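Progress report to the Živković Fund: Jesstead household demonstrations, June
4 min read
June | Krešimir Trajkovski

You asked for something shorter than last time, and for fewer graphs. Both requests have been taken to heart.

We now hold 3,382 recorded demonstrations at Jesstead, all of them driven by a person and all of them kept with their joint readings and wrist video. The target in the grant letter was described as "several thousand", and we intend to go on interpreting that generously. The tasks are the ones we agreed: folding a hand towel, hanging up a bath mat, and putting a bottle back on a shelf. A grown adult can do the lot before breakfast. Our learning system, on present form, would like a little longer.

Of the three, the towel is in the best state. The policy trained on last month's batch finished the fold in 80 per cent of trials, provided the towel began more or less flat. Started in a heap, it did much worse, and we have stopped quoting that number until we have enough heaps to be fair to it. Yatziri Trujillo has rewritten the collection sheet so that every operator now has to begin with a proper mess. Take-up has been enthusiastic.

Reviewing remains the slow part. Each demonstration has to be watched, trimmed at both ends and marked keep or drop, and there is no quick way to do it that we would trust. Almost 7 per cent of this period's recordings were dropped, mostly for long pauses while the operator thought about what to do next — a habit we do not wish to teach. 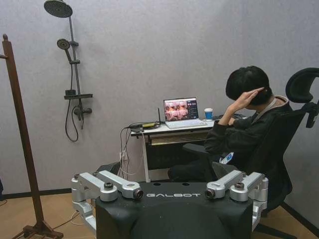

The Galbot at Jesstead, with the laptop desk behind it and the shower fittings on the back wall.

The bath mat has gone less well. Operators hang it in two quite different ways, some from the corner and some from the middle of the edge, and the model has learned to aim politely between the two and miss. We have settled on the corner. The older recordings will be sorted by method and the middle-of-the-edge ones set aside.

On money: we are within budget. The Clidetero storage contract was renewed at the old price, and the labelling tool from Zadard now exports files that our own software can read, after 3 rounds of correspondence that I will spare you.

For the next period we plan to collect more heaps, retrain on the sorted bath mat recordings, and make a proper start on the bottle, which has so far been treated as a treat for people who finish their towels. We would also like to discuss a second operator station — Yatziri will send the costs separately.

Contact: the Jesstead project office | © Jesstead | Back to top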